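Search this site Search Enter keywords Go

20 September 2021

Lab from after lunch until they locked the corridor. Marlina Wijaya had the task file open before I got there and had already renamed two of the classes, so the first half hour went on merging her copy with mine. The config is now under version control, as it should have been in August.

Status of the club entry for the Sirkthorpe round: the planner (we are still calling it Planari) runs end to end in simulation. On the arm it runs end to end when the target is a box. Anything with a curved side is a separate matter. Boris Živković rewrote the approach routine so the wrist comes in along the short axis of the bounding box instead of the long one. On paper this costs a little travel time. On the arm it stopped the fingers from closing on a corner and pushing the item away, which was our most common failure all last week.

Calibration first. Hand-eye residual was worse than Friday's file claimed, and I traced it to a mount offset entered in the wrong frame. Sign error, mine. Fixed, re-ran, residual back to where it was before I touched anything. I have written the correct offset on the inside cover of this notebook and in the config header.

Then the mixed-item layout on the blue cloth. The rules for the round say household and office goods, no two of a kind, spaced so that the hand can get between them. We used the cookie box, the correction tape, the parcel, the tissues, the green can and the snack box, with the laptop left open at the right to serve as a keep-out zone.
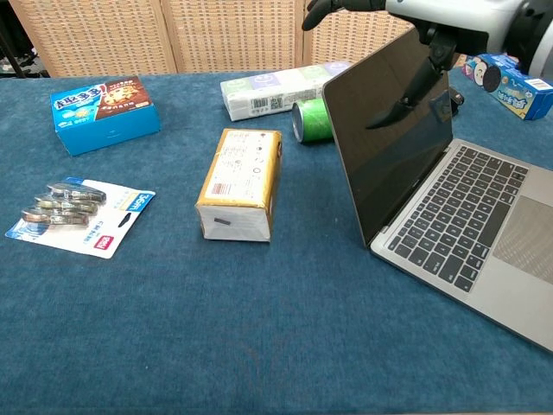
Why keep an obstacle in the layout when the scoring only counts picks? The score sheet takes 5 points off for any contact with a non-target item, and the planner has no reason to route around something it has never been shown.

Notes on grasp selection, for whoever reads this after me:

The parcel is the reference item. Flat faces, sensible width, label gives the detector plenty of texture. If the parcel fails, stop and check calibration before changing anything else.

Tissues: the wrapper gives. Closing force has to come down or the hand deforms the pack and the pose estimate is stale by the time of the lift. Boris wants a separate force profile per class. I want one profile and a slower close. Not settled.

Correction tape: low and flat, clear plastic over a white card. Depth returns on it are poor. Marlina proposes segmenting on color and ignoring depth inside the mask -- crude, but I have nothing better.

Can on its side: skip until the rolling case is handled.

Logging is set to 100 Hz on the joint states and the disk fills faster than I budgeted for. Radonjić's parser reads the old format only, so either we downsample or one of us patches it. I put my name next to that.

To do: patch parser, print the layout sheet, ask Skavuten about the spare finger pads. Practice slot is at 4.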